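Can a machine do the chores yet? Speaker notes, Ayuba Gyamfi

Keep the whole thing under 40 minutes. Leave time for questions, they were the best part in May.

OPENING (no slide)

Ask the room: hands up if you mopped a floor this week. Then: hands up if you enjoyed it. Wait for the laugh, move on.

Say who I am. I worked in shops for years before I got into robots, and I still get a kick out of a well-kept aisle. I love this field and I want tonight's crowd to walk out excited, but excited about the right things.

PART 1: WHAT WORKS

Floors! Start with floors. A machine that drives itself up and down a big flat floor and washes it is real and has been for a good while. Same for the little round ones at home. Wheels, a brush, a map of the room. Lovely stuff.

Moving boxes and trays from A to B also works, as long as A and B stay put.

Mention Prellitz here. It's our test arm, two grippers on a rolling base. It can put tins back on a shelf all afternoon and I never get tired of watching it.

PART 2: WHAT NEARLY WORKS

Folding towels. Loading a dishwasher with your own odd mugs. Wiping a table that has things on it. You'll see great videos of all of these, and the videos are real. Ask how many tries, and ask if anyone moved the table.

Our own numbers from the Parnow trial, the shop-chores one. We logged 3679 tries at picking up and putting down everyday goods. Of those, 1548 were long-handled things: brooms, mops, rakes. (Slow down on this bit, people write it down.) The long things were by far our worst group. Stellan Sjögren ran the sessions and he'll be in the second row, point him out if people want detail afterwards.

PART 3: WHY A MOP IS HARD

My favourite part, don't rush it!

A mop in a shop is leaning on something. Often it's leaning on another mop. Pull one and its neighbours want to come too. The pole is thin and shiny, which cameras don't love. The weight is down at the far end, so a hand near the top feels very little until the head swings. And the head may be wrapped in plastic with tags on it, so it doesn't look much like the mop in your cupboard.

People sort this out with two hands and hardly any thought. One hand on the pole you want, the other on the one next door. Act this out with the two broomsticks from the side table. Do it slowly, then do it at normal speed.

Robots can have two arms too. Getting the second arm to be helpful at the right moment is the work we're doing now, and it's coming along nicely.

LAST SLIDE (leave up during questions)

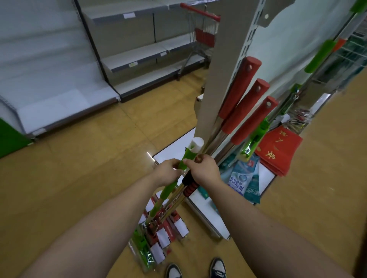
Two hands, two handles, in among the mops and brooms.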